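The Case for the Clear Table

In February the Drorkham Workspace Trust closed its consultation on shared benches. Most of the replies asked for more: more shelving above the work surface, more trays on it, more drawers beneath it. The Trust is right to take these requests seriously. It should nonetheless decline most of them, and spend its money on plain tables with nothing on them.

The present benches at Pelletier House were bought on the opposite principle. Each carries a rack, a lamp arm and a row of bins, and each was meant to serve every trade in the building. In practice the racks fill with items left over from finished jobs, and the usable depth shrinks month by month. Roughly 80 members now share a building with 20 benches. A bench that is half storage is half a bench, and the waiting list reflects it.
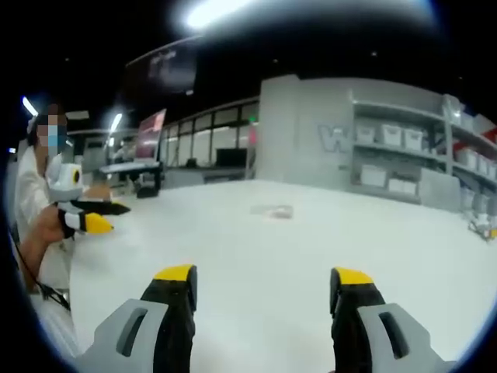
Storage has its place, and that place is a wall, a cupboard or a cart. The work surface has a different duty, namely to hold the task in hand and to let the person at the table see all of it. On a broad white top, even a small, low object near the middle is easy to find, and there is room to reach it from the side. The same object on one of the Pelletier benches would have to be looked for. Members who assemble, sort or fold for a living lose time in this way every morning, and few of them record it.

Two objections deserve an answer. The first is that white tops show marks. They do, and a mark that shows is a mark that gets wiped. The second concerns cost. The Dralto quotation for fitted benches came to 3833 per bay before delivery. Plain tables, with closed cupboards along the Otum corridor, would cost a good deal less and could be moved when a tenant's needs change.

The Trust should also adopt a simple rule of use – every table is cleared at the close of each session, whoever is due to return to it. Exceptions may be granted for glue and paint that must be left to set, with a written note giving the hour of removal. The rule should apply to staff and tenants alike.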